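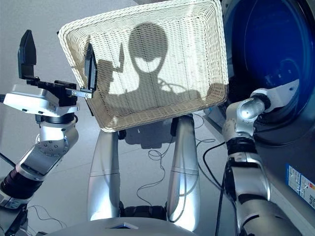 Woven basket held up in the sun, washer door behind it. 

Support > Laundry > Baskets and Hampers > Ticket 2000

Reported by: Costel Kovačević
Product: Keron woven basket, white
Problem: Red lint and possible color transfer from laundry.

Costel wants the basket replaced as "stained by normal use." I'm not convinced. In the first photo I see a fine weave, a thick rolled rim and a lot of shadow on the inside. I can't point to a stain. He says it shows up after 3 loads. Maybe.

Steps tried so far:

1. Wiped the inside with a damp white cloth. Costel reports a faint pink mark on the cloth. No photo of that, so I'm noting it and moving on.

2. Asked what goes in the basket. Answer: "everything." Second photo has a bunched red cloth right on top of it, in front of the open drum. Red cotton sheds dye for the first few washes – I'd look there before blaming the weave.

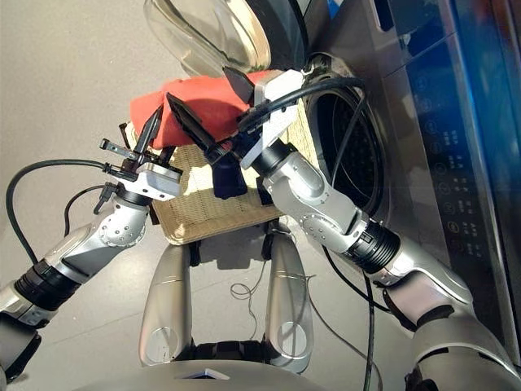
3. Asked him to wash the red cloth alone, cold, and keep it out of the basket until it's dry. Waiting.

4. Gorazd Ionescu suggested the Brurka liner. It costs 26 and I doubt it fixes anything. Not offered.

Status: open, no replacement approved. Gorazd to check back in 20 days.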